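Working Rules for Robot Cells That Open and Service Desktop Computers

This page covers setup and conduct for bench cells where one or two arms work inside an open desktop tower. It follows the Lesetix bench rules used at the Ollumard site. Read it together with the manual for your arm and the safety standards that apply where you work. If the two disagree, follow the stricter one.

1. Before power is applied to the arms

Confirm that the computer is unplugged and that the plug end is in view on the bench. Hold the computer's power button for 15 seconds with the plug out. Do not open the power supply at any point. It is treated as a sealed part, and the arm program must have a keep-out volume drawn around it.

Lay the tower on its side with the open face up. Press down on each corner in turn. If the case rocks, shim it before going on. A case that shifts by 2 mm will put a fingertip into a memory slot latch.

Check the tool screws against the torque sheet. Mark each one with a paint line across head and plate so that a loose screw can be found by eye at the next check.

2. Set the limits

Inside a chassis the arm runs at reduced speed only. The Gemska profile for open cases uses these values:

Tool speed inside the case: 15 mm/s
Tool speed above the case: 157 mm/s
Clearance above the top rim before any sideways move: 17 mm

The speed change must be tied to a plane in the program, set at the top rim of the chassis plus the clearance. Do not tie it to a waypoint. Waypoints get edited, and the edit often drops the speed setting with it.

Set grip force for the weakest part the fingers will touch on that path. For most towers this is a cable connector or a plastic drive latch. A drive cage will take more force, but the fingers pass the cables on the way to it.

If a second arm is mounted at the same bench, it is either parked and locked in software or included in the collision model. Switching off its program does not meet this rule.

3. Cables

Loose cables are the main cause of stopped runs. Power bundles cross the board on their way to the drives, and data cables stand up in loops that a depth sensor reads poorly.

a. Disconnect data cables that are not part of the task and fold them back toward the power supply.
b. Tie power bundles at two points. Use hook-and-loop ties, never wire ties.
c. Model the bundle as a solid block in the collision scene – the block should be larger than the bundle looks.
d. Dress the arm's own cable so that it cannot hang below the wrist at any point of the path. Run the full path at low speed above the case and watch the cable, not the fingers.
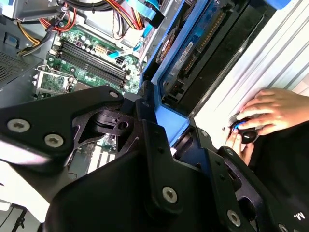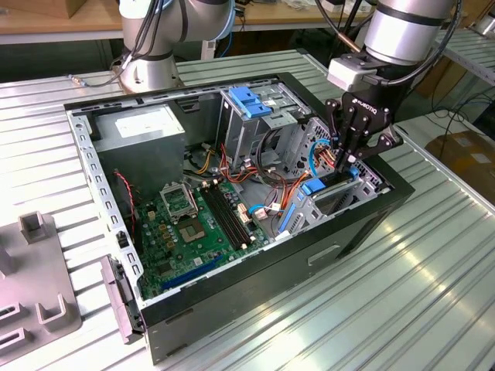 Work inside an open tower: wrist view with the drive cage and a hand at the case (first), bench view with the gripper over the drive bay (second).

4. Hands near the case

The rules below apply to any task where a person and the gripper share the chassis.

a. One person only may reach into the case. A second person stands at the stop button.
b. The person reaching in chooses a side and stays on it. Reaching across the tool is not allowed.
c. The arm must be in protective stop, or in a hand-guiding mode the risk assessment has approved for this task, before fingers go below the rim.
d. No loose sleeves, rings or lanyards. Close-fitting cuffs are fine.
e. Restart is a separate action made from outside the case. Releasing the stop button must not start motion.

A light curtain does not replace item c. The curtain shows that something has crossed a line – it does not show where the hand is in relation to the fingers.

5. Board protection

Ground the chassis and the tool plate to the same point. Test the path with a meter at the start of each shift and write down the reading. Fingertip pads must be static-dissipative. Ordinary rubber pads are not accepted.

An open processor socket must be covered before the arm enters the case. Use the plastic cap that came with the board or a Lashari blank. If neither fits, add the socket to the keep-out list and approach from the drive side.

6. After a contact

Any unplanned contact stops the run, including light ones. Save the log before clearing the fault, because the Gemska controller overwrites the force trace on reset. Inspect the fingertips, the tool screws and the part that was touched. After 2 contacts on the same path, withdraw the path and teach it again from the clearance plane.

Record the case model with the entry. Paths are not carried over between case models, even where the boards are the same.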